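Dunbridge workroom, gallery

Posted September 13, 2019

Home / Rooms / Workroom / Tables and shelves

Quick one. People keep asking what the workroom looks like now that it's mostly sorted, so I'm putting this page up before I lose the notes. Captions typed on my lunch break, sorry about the spelling. Click for bigger where bigger exists, the older ones are small files and will stay small.

Started in April. Budget for the whole thing was 863 dollars and most of that went on the floor and the paint. Furniture is all hand-me-downs or from the Sosa warehouse, back aisle, cash only.

1. Door side

Coat hooks up. 10 of them, which seemed like plenty until the first rainy day. Bench below is the old one from the hall, cleaned and waxed twice, still squeaks on the left.

The mat is temporary. Has been temporary since April.

2. Floor

Gray vinyl, click together. Took a full weekend and both knees. The cut along the radiator pipe is not great, don't look at the cut along the radiator pipe. Spare planks are behind the tall cabinet if anybody gouges one.

3. Tall cabinet

Paper on the top shelf, glue and tape in the middle, anything heavy at the bottom. Labels are written in grease pencil so they wipe off, learned that the hard way with the last ones. The box marked Drakska is leftover hinges and shelf pins from the flat pack stuff. Please don't throw it out, I know it looks like junk.

Key hangs inside the door frame. Upper right.

4. Window end

Blinds went up crooked, came down, went up crooked the other way. Leaving it. Nice light in the afternoon, too much of it in summer, so markers and colored paper don't get stored here any more. We lost a whole pack of construction paper to fading, went from purple to sort of oatmeal.

Plants are on trial. One is already failing the trial.

5. Beige table

My favorite corner. Plain white wall, nothing hung on it and I want to keep it that way. The top is two panels, a narrow one at the back thats a touch darker and the big light one in front. Didn't match when we put them together, stopped noticing after a week. Works out well anyway, back strip for things that live there, front for whatever you're doing.

Back strip: black pen cup, stuffed with markers and pens, lots of red and orange. Three little blocks next to it, red, yellow, green, pushed up tight together. Then sunglasses, black, thick frames. If they're yours come and get them.

Plates are the pink one and the light blue one, both empty here. I like them for beads and buttons and small parts, the rim is low but it does the job. Blue one is hanging over the right edge a bit, scoot it in when you walk by. Gray block toward the middle is either the sponge or the board eraser, they look the same to me at this size. 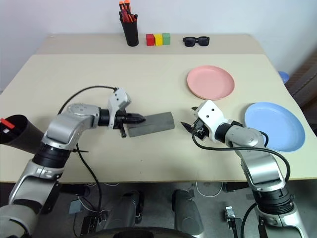
6. Sink corner

Not pretty but everything gets used. Drying rack from Gadard, the folding kind, fits exactly between the tap and the wall with nothing to spare. Brushes go bristles UP. Rags on the rail, not in the basin.

Water takes a minute to run warm. Cold tap is the one without a dot, the dot fell off the cold one and I haven't found it.

7. The long shelf

Brackets are rated for 100 pounds and I would still rather not test it. Jars at the ends, baskets in the middle. Baskets are sorted by what's in them and not by color, tried color for a while, looked great, couldn't find a thing.

From the left:
Yarn and string
Fabric scraps, bigger than a hand
Fabric scraps, smaller than a hand
Wood bits
Corks, lids, tubes, misc

Misc is getting full. Take some misc home.

8. Stools

4 stools, two heights. Short ones belong at the beige table, tall ones at the counter. They wander. One of the tall ones has a new foot cap and it's a slightly different black, so that's the one that doesn't wobble.

Sanded the seats by hand, then one coat of clear. Should of done two.

9. Counter

Old door on trestles. It really was a door, you can still feel where the lock was if you run your hand underneath. Filled the handle hole with putty and painted over, took three tries to get it flat. Good for cutting and for anything messy. Cutting mat stays on it, don't cut on the bare door please, the paint chips and then I have to look at it.

Rulers on the nail. Metal one for knives, plastic one for pencils.

10. Paint shelf

Wall color is the flat white with no name, just a number on the lid and the lid is rusty now. There's half a can left for touch ups. Trim is eggshell. If you touch up the wall with the trim paint it shows, ask me how I know.

Rollers are wrapped in plastic, toss them if they've gone hard.

11. Lost and found basket

By the door under the hooks. Currently one glove, a tape measure, a paperback with the cover gone, two lunch box lids and no lunch boxes. Gets emptied at the end of the month, so look before then.

12. Ceiling light

Swapped the old tube for a flat panel. No more buzzing!! Bit cold in color but you can tell navy from black now, which you really couldn't before. Switch is still on the wrong side of the door and that's how it's going to be.

13. Still to do

- Curtain or something for under the sink
- Second coat on the stools
- Pegboard, bought it, not cut yet
- Replace mat (see above)
- A proper home for the big paper roll, it's leaning behind the cabinet and falls on whoever opens the door
- Felt pads for the trestles

Colors and sizes, for those who asked

Stool finish is water based clear satin. Hooks are the plain double ones from the Sosa back aisle, they had a bucket of them. Haven't measured the beige table and won't be until somebody gives the tape measure back, or, ok, it's the one in the lost and found. Will measure.

Blocks are not for sale, two people asked. The pen cup is just a pen cup, any office store. For the plates try the picnic section, I got mine out of season and they were marked down.

More pictures when the pegboard's up. Older sets from the hall and the stairs are under Rooms, same layout, worse lighting.

Previous: Hall and stairs
Next: Back yard, spring cleanup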